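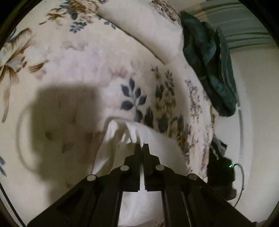

Demostraciones manuales de plegado: criterio de agarre en tejidos finos

Nuestro departamento prepara un conjunto de 200 demostraciones con pinza de mano para entrenar una política de plegado de prendas. En las tomas sobre cama, el operador cierra los dedos sobre el borde de una tela blanca y fina, extendida en parte sobre una colcha de flores, y el resto del paño queda recogido en pliegues. Se solicita orientación sobre dos extremos: si conviene comenzar siempre por una esquina y si el fondo estampado perjudica el aprendizaje.

Laboratorio Morais

Se recomienda fijar por escrito un único punto de inicio y mantenerlo en toda la serie. En el proyecto Clillach se mezclaron agarres de borde y de esquina sin etiquetarlos, y fue preciso repetir 26 demostraciones. El fondo estampado es admisible siempre que se alterne con superficies lisas. Conviene asimismo revisar las sombras que proyecta el operador sobre la superficie de trabajo.

Bovon

Nosotros usamos teleoperación y no hemos tenido ese problema.

Servicio Técnico Baster

De acuerdo con la primera respuesta. Añádase una pausa breve con los dedos cerrados antes de levantar la tela; facilita segmentar la secuencia. Con 4 operadores distintos bastaría para empezar.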